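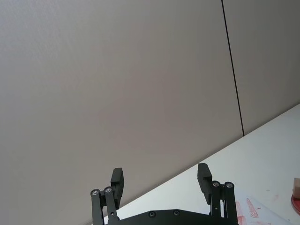

Can it do the dishes yet

Short answer, no. Longer answer, it can do a plate. One plate, the right plate, on a good morning, with Khoa Đỗ standing next to it holding a coffee and not breathing much.

I spent two days at Zukent in July. Second floor, over a tile showroom, no elevator. They make the software side, the part that decides where the hand goes. The hand itself is bought in. Two fingers, open and close, that's the whole vocabulary. People see it and ask where the other three are.

"You don't need them for most of it," says Yến Khúc. She runs the chores program. Chores being the actual name, it's on the door. "You need them for buttons. I hate buttons."

The list on her wall has 80 chores. Wipe a table. Put a lid on a pot. Pair socks. Fold a dish towel in thirds. Open the mail, which was Khoa's idea and which everyone now regrets. Nine are marked green. Green means the arm does it 20 times in a row with no help, and a person who isn't on the team sets the stuff out. That last part matters a lot. Setups by the team tend to be kind ones. Your kitchen isn't kind.

Green so far: moving cups, boxes onto a shelf, wiping, a couple of sorting jobs, closing drawers. Opening drawers is not green. I asked why closing and not opening and got a look.

First morning, 9 a.m. Flat things. Flat things are awful. A box has sides, you come down on it and squeeze. A sheet of paper on a tabletop has no sides. You and I do it without thinking, slide it to the edge, or lick a finger. The arm tries to pinch, gets table. Tries again. Gets table again. On the fourth go it crumples a corner and lifts, and Khoa says "yes" very quietly, and then it drops it.

I ask if that counts.

It does not count.

Lâm Bùi thinks the whole household thing is early by years. He's at Pretthorpe, the packing plant across the river, and he has three arms on the floor doing real shifts. He would like it known that his robots have jobs. They take cartons off a belt and put them in bigger cartons. Same size carton, same belt, same light at 3 a.m. as at noon. One arm does 300 an hour. A fast person does more, he says, for the first hour.

"Then they go to lunch. It doesn't go to lunch."

But ask it to deal with a carton that's come open and it stops and a lamp goes on and somebody walks over. Somebody is usually Loan Tôn. She was on the packing line before the arms came in and now she looks after all three, plus the tape machine, which she says is worse. Her pay went up. Two people from her old line were moved to returns, one left. She brings that up herself, I hadn't asked.

Does she want one at home?

"To do what? Stop and turn a lamp on?"

So that's the shop floor. Works, if you build the floor around it. The home is the other way round, nobody's going to rebuild a kitchen so an arm can find the spoons. Though Josach is sort of trying. They sell a counter unit called Vi, arm included, with its own rack and its own bowls. It loads its own bowls very nicely. I put in a mug from my bag and it went around it like it was a puddle.

Phúc Từ, who designed the rack, wasn't bothered. Dishwashers came with racks too, he said, and people bought new plates to fit them. Which, fair. My mother did.

Back at Zukent on day two they'd given up on paper and gone to towels. Towels went better than I expected. Slow, teh kind of slow where you want to reach in. It picks up a corner, waits, thinks, picks up a second corner, lays it over. The fold was crooked. I've put worse in my own closet.

Then a bunched-up one. Khoa just dropped it on the table, no arranging, like a person would. The arm went in from the left, backed out, went in from the right. Yến had her marker ready. Eleven minutes by my phone and it had moved the towel a hand's width toward the wall.

She put the cap back on. Towels, flat: green by fall, she thinks. Towels, bunched: she wouldn't give me a date. Socks she wouldn't discuss at all.

I went home and there were dishes in teh sink so I did them.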